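Running Desk Cables Through a Grommet and Keeping Them There
Ming-te Tam, 02/01/2001

This page covers routing power and signal cables on a wooden tabletop that stands against a wall. It assumes one grommet hole near the rear edge and a power strip fixed under the top. If the hole has not been cut yet, do that first and clear the dust out before starting.
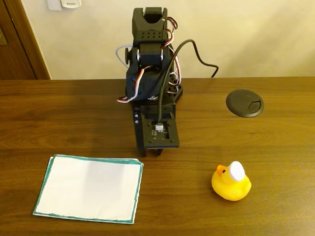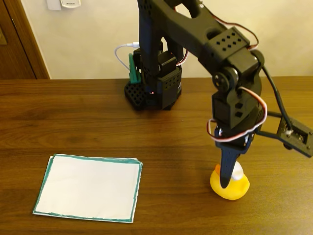

Tools and materials: hook-and-loop ties, a roll of cloth tape, a marker, side cutters, a small flashlight. Screw-down cable clips are optional. I use the Besau clips under the top and Tridari ties above it, but any make of similar width will do.

1. Shut down everything on the table and unplug at the strip. Do not pull cables by the cord.

2. Label both ends of each cable. Fold a piece of tape around the cable to make a flag and write the same number on each. Place the flag 2 inches from the plug, where it will not catch in the hole.

3. Sort cables into two groups, power and signal. Keep thin wires out of both groups until the end. They tangle with anything heavier.

4. Lift the grommet cover. Feed the largest plug first, then the rest in order of size. If a plug will not pass with the cover off, route that cable over the rear edge and leave a gap between the table and the wall so that it is not pinched.

5. Pull each cable down until the part on top reaches its device with a loose curve. For anything that moves, set it to its farthest position and measure from there. A cable that is tight at full reach will work out of its connector. One that is too long will drag across the table.

6. Refit the cover with the cables seated in the notch. They should slide with light finger pressure. If they bind, take one out.

7. Under the top, fasten the first clip close to the hole. It takes the weight of the hanging cable. Check screw length against the thickness of the top before driving anything.

8. Coil the excess below the table in wide loops and tie it. Do not coil power and signal together.

9. Reconnect, power up one device at a time, and move each through its range while watching the slack.

Recheck the ties in February and again whenever a device is swapped.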